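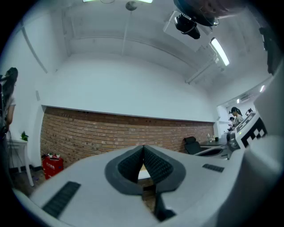 Slide 1: Finger pads of the hand-held gripper

Good morning. My name is Minoru Fukuda, and my talk today, 11 Aug 2022, has a simple question: can a machine tidy a living room table yet? My short answer is, some parts of it.

(Wait for people to sit. Stay on slide 1.)

Please look at the two finger pads. They have a fine dimpled texture and they stand in a V shape. When I started at Cureo I thought that the arm is the hard problem. Now I think it is these few centimeters of surface. A pad which holds a cup well can be very bad for a thin bag.

The marker panel on the right has a pattern of black squares. From such a pattern a computer can calculate position and angle. I will not go into the mathematics, please ask me in the break.

In February we tried the Vosari arm on three chores: move a cup, fold a towel, pick up a plastic bag. We made 1,000 trials of each, so 3,000 in total. The cup was good. The towel was slow. The bag failed 599 times.

(Pause. Somebody will ask about the lighting. The lighting was the same for all trials.)
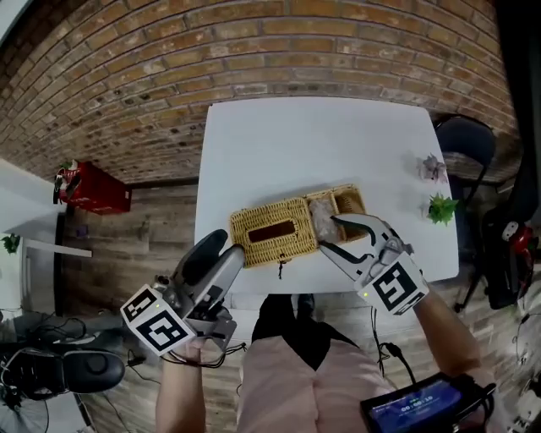
Slide 2: Two grippers at the tissue box and tray

Now the work itself. The right gripper is in the wicker tray, with open jaws around a crumpled bag. For a person this is a chore of two seconds. For a machine the bag is difficult, as it is translucent and has no fixed shape. The tray and the tissue box also touch each other, and a careless push can move both.

Here a person's hands hold the tools. The person decides where to go in and at which angle - this decision is what our machine still makes poorly.

My colleagues at Hattori ask me when they can use it for packing on the shop floor. I tell them: for boxes, now. For bags, please wait.

(If time is short, skip the Getia comparison and go directly to questions.)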